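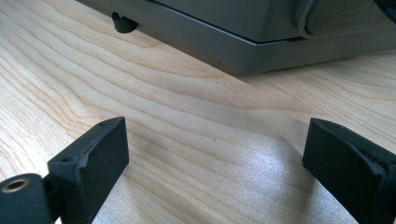

How long should you leave bread dough to prove overnight?
Somewhere between eight and twelve hours in the fridge suits most plain loaves, and a little longer does no harm if your kitchen runs cool and you were mean with the yeast.

I had that from Rocío Alarcón, who has been baking in Lernisbridge for almost 40 years and still gets up at an hour I would rather not think about. Her bakery is at the bottom of Skamau Lane, where the hill flattens out and the smell of crust reaches you well before the shop does, and on the November morning I visited she had 169 loaves to get out before the school run (and a visitor in the way, bless her).

She is a great believer in the slow loaf. Flour, water, salt, a pinch of yeast so small that I asked whether she had forgotten it, and then a night in the cold while everybody goes home. The flavour comes in those hours, she told me, and you can't hurry it with sugar or a warm cupboard, though plenty of us have tried!

Diệp Từ, who trained with her and now runs the ovens at Mostitz, does things a touch differently. She folds her dough 2 times before it goes in the fridge and lets it sit out for 40 minutes in the morning, until it wobbles when you nudge the bowl. I tried both ways at home over a wet week, with butter and far too much marmalade, and I am sorry to say I couldn't choose. My husband preferred Diệp's. The neighbours had the rest of Rocío's, toasted, and have been asking after another.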